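Household and Shop-Floor Robots: Frequently Asked Questions
Prallance Center for Applied Automation, Cladavdale
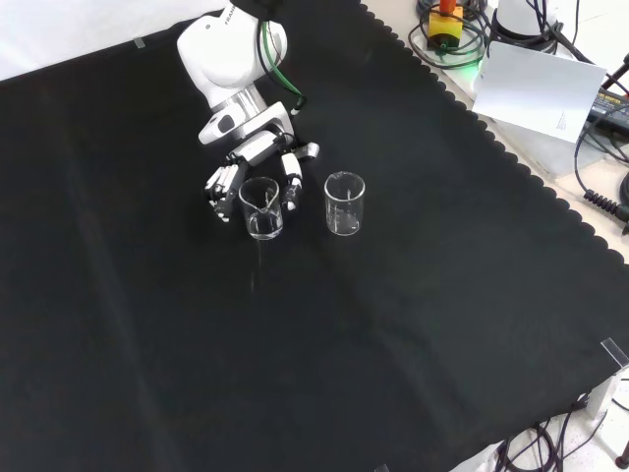

The Center receives regular inquiries from residents, small manufacturers and schools about what robots can be expected to do at home and at work. The answers on this page were prepared by Ailsa Munro and Chae-won Ji of the public information office and were last reviewed on May 22, 2026.

Can I buy a robot that does general housework?
Not at present. Single-purpose machines, such as floor cleaners and lawn mowers, are widely sold and work well within their limits. A machine that can clear a table, load a dishwasher and put away groceries in an ordinary home without supervision is not something the Center is able to recommend.

Why is picking up a glass considered difficult?
Clear objects are hard for many cameras and depth sensors to read, because light passes through them or reflects off the surface. The hand must also close firmly enough to hold the glass and gently enough not to break it or knock over its neighbor. Liquid adds a further problem, as it moves when the container is tilted.

Is a hand with several fingers better than a simple two-part gripper?
It depends on the task. Fingers allow more ways of holding an object, but they bring more joints to control and maintain. For boxes and other regular parts, a simple gripper or suction cup is usually sufficient.

What can machines do reliably on the shop floor?
Repeated work with known parts in known positions: machine loading, stacking, welding and screw driving. Mixed bins, soft materials and frequent product changes still call for trained staff nearby.

How does the Center test a task?
Each task in the Even program is attempted 4,000 times under set conditions. In the most recent series, which covered lifting and setting down small containers, 2,850 attempts were completed without a drop, spill or operator stop. The Center does not regard this as ready for unattended use.

May my company submit a task?
Yes. Companies with fewer than 200 employees may apply through the Wallner Fund. Applications should include a written description of the task, the parts involved and the present cycle time. Up to four tasks are accepted each year – incomplete applications are returned without review.

Will these systems replace household or factory staff?
The Center does not issue employment forecasts. Questions on this subject should be directed to the regional labor office.

Can the public visit the laboratory?
Group visits are arranged by written request to the public information office. Visitors under 16 must be accompanied by an adult.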